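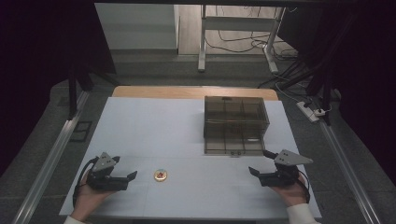

June, by Yu-ting Wu
3 min read

Token sorting, bench notes. The Kida tokens came back from the printer with the rims still shedding a bit of gold, so I spent the morning working out how to store them before any more get scratched. Trefor wanted them in zip bags. I'd like to use the smoky brown divided box instead, the open-topped one at the back of the table, and feed it from the front one token at a time. The one on the sheet is the gold rim with the red face. It shows up well on the pale cloth, much better than on bare wood, where I kept losing the edge of it in the grain. Keep the sheet.

The box. Walls are tinted but you can read the compartments through them fine. I had planned to label the front, but tape won't hold on that plastic for more than an afternoon. Grease pencil held. Wipe it with a dry cloth first.

Lot size is 200. A compartment takes a short stack before the tokens start to lean and rub, so I am laying them flat and stopping well below the top. Slower to fill, easier to get out. The deluxe set (Gukon) has thicker tokens and will need its own box. Do not mix them, the reds are close enough to fool you under the bench lamp.

Picking up. A token flat on a hard top is a pain to lift. On cloth you can press one side and the other side comes up a little. Panagiotis suggested felt under the sheet. Tried 2 layers, too soft, the box rocked. One layer is good.

Order number for the replacement rims is 3899. Yolandi has the paperwork. Ask her before calling the printer again, she already talked to them once and they were short with her.

To do:
- cut felt to size
- second box for Gukon
- check rims again after a week in the box
- find out who has the good scissors

Comments (3)

Yiğit Keskin: The scissors are in my drawer. Sorry. Are you stacking face up or does it not matter?

Yu-ting Wu: Face up, every one. The backs mark more easily.

Trefor Probert: Still think bags are fine for the spares. I'll do a few and we can compare.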